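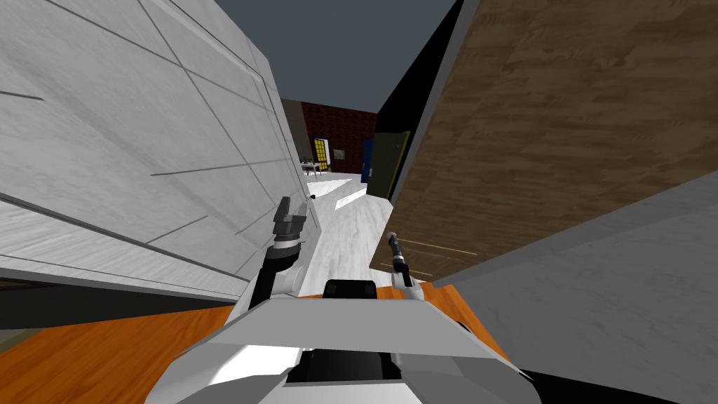
Driving a robot through a make-believe house turns out a lot of the same lessons as moving a couch through a real one, and after two seasons of helping with the home chores team at Ambaye High I've got a notebook full of them. Most are for club kids and the grown-ups who help them, but a few have snuck into how I run my own kitchen! The first one is to pick something far away to steer by. When you're looking out from the robot's head with a big marble-patterned panel on one side and wood grain on the other, the whole view leaning over like you've got your ear on your shoulder, it's so easy to fuss over the near stuff and drift. So we have the kids find something like the yellow door with the little window panes, way back in the brick wall, and keep it in sight. Then glance down at the floor by the edges, where small dark things like to sit, and go.

If you're new to the page: our team works in simulation first, in a program called Zudby, and then some of us go to the Ollholm contest in May, where the chores are picking up, carrying and putting away. Everything below came from afternoons in the Storkham library basement with a lot of pretzels. Take what's useful.

Before anybody drives

Tuck the arms in before you roll. I say it every single session and I still forget it when it's my turn at the controls. A robot's body might fit through a gap with plenty to spare, but the elbows stick out, and the elbows are what you'll clip the doorway with. Same as carrying a laundry basket, really. We wrote "elbows" on a piece of masking tape and stuck it along the bottom of the monitor, and that did more good than my nagging.

Save the room before you change it. Zudby lets you move furniture around, and kids will (of course they will) put a table in the hall to see what happens. Make a copy, give it a plain name with the date in it, and move the table in the copy. Ours from 23rd February is still the one we go back to whenever things get weird.

Keep one paper notebook per robot, with a pencil on a string. I know, I know. But the notes on the computer end up in a dozen places with names like "new new final," and the notebook is always right there on the desk with pretzel salt in it.

Set a kitchen timer for turns. Eighteen minutes is what we settled on after a lot of grumbling, and the old wind-up kind with the loud ding works better than a phone, which somebody will always want to pick up.

Counters and shelves
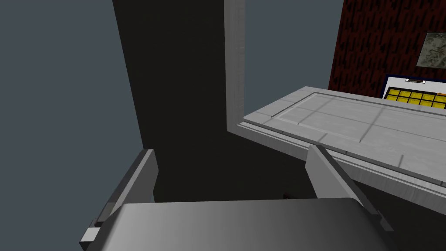 Edges are where beginners lose the most points. A counter looks like a flat thing until you're trying to get a hand over the lip of it, and then you find there's a thickness to it, and an underneath, and whatever is standing next to it. We teach a little routine: stop short, raise the hand higher than you think you need, come forward, and only then lower. It feels slow. The kids hate it for a week and then they quit complaining, because they're not restarting the run every two minutes.

Inès Pons, one of our seniors, taught me to practice this with a real spatula at a real counter. Hold it out straight, close one eye, and try to touch the edge of the counter without looking at your arm. You'll miss! I missed by a mile. With one eye you can't judge depth worth beans, and a wrist camera has the same trouble, so look for help from the other view before you commit. She does it with the new kids now and it gets a laugh every time.

Another one from the notebook: don't trust dark spots. A shadow under a counter can be a shadow, or it can be a drawer face, and on the screen they're the same black patch. Turn the robot a little and see whether the patch changes shape. If you're still not sure, turn up the brightness in the viewer. (Put it back after. The next team will thank you.)

And wipe your monitor. I'm serious. One kid spent half an afternoon steering around a smudge of peanut butter. A barely damp microfiber cloth, screen off, no spray straight on the glass.

Picking things up off the floor
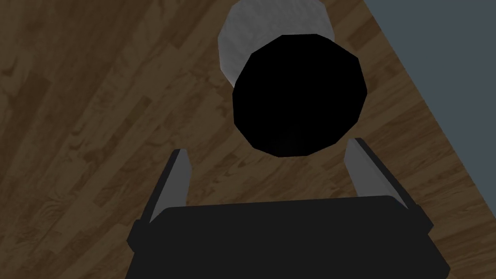
Round things are the worst, in the computer and out of it. If you've chased a dropped can across the kitchen you know what I mean, and a robot with two stiff fingers has it harder than you do. What we tell the kids is to open the hand wide, a lot wider than looks polite, and get the thing sitting in the middle of the gap before creeping up on it. With a white cylinder and that big black round end facing you, use the black part as your target: center it over the opening and check both fingers against it. If one finger's closer, back off and fix it there. Don't try to fix it by squeezing. And if it's standing near a wall, like that one seems to be, come in so you've still got room on the wall side for the finger.

Close slowly. Our kids used to snap the hand shut like a lobster and the thing would shoot off across the planks. Now they close partway, look, then close the rest.

Watch the floor pattern too. A busy wood floor with lots of streaks makes it hard to see where a shadow ends, so we switch the floor to a plain color for the first few tries and bring the wood back once a driver's comfortable. Baking parchment does the same job on a real workbench when you've dropped a tiny brown screw on a brown bench. Slide a sheet under there and sweep everything onto it.

Putting things down again 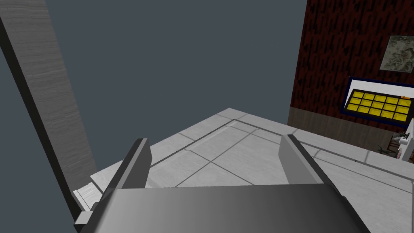
Leave yourself a landing spot. I've done this in my own kitchen for years, keeping one patch of counter clear no matter what, next to the stove, and it's the best habit I can hand on to anyone with hot pans and not enough arms. For the robot, pick the clear patch before you pick up the object. You want to be thinking about one job at a time, and if the kid is hunting for a free space with something already in the hand, they'll bump into things.

Tile lines are free rulers. If the counter has a grid on it, use it! Aim for the middle of a square and stay away from the lines, and you can tell the next driver exactly where you left things ("two squares in from the corner") without anybody pointing at the screen and leaving fingerprints. I've started doing it when I hang shelves over tile at home.

Let go before you lift. Open the hand all the way, wait a breath, then go straight up. If you go sideways first, you drag the thing with you. We lost a lovely run that way last year, and the kid driving was so good about it, but oh, my heart.

Odds and ends

Snacks on the other table. Pretzels yes, cheese puffs absolutely not. Cheese dust gets into keyboards and never leaves.

Label your chargers with a paint pen at both ends, the plug and the tip. We spent 40 dollars replacing chargers that were sitting in somebody's backpack the whole time.

Save short clips, and throw out the dull ones every month. Our folder had 2326 of them when I finally opened it, and I kept 258. It took me two evenings and a pot of coffee. Keep the crashes, though. New kids learn more from those, and they love them.

If your viewer's tilted, tilt the practice too. Some kids will put their heads over on one side to match, and by the end of the session they've got a crick in the neck. Have them sit up straight and say out loud which way is "down" before they move anything. It sounds silly but they stop mixing up their lefts after that.

Next time I'll write up the cable box we made from a shoebox and binder clips, if I can find where I put the clips.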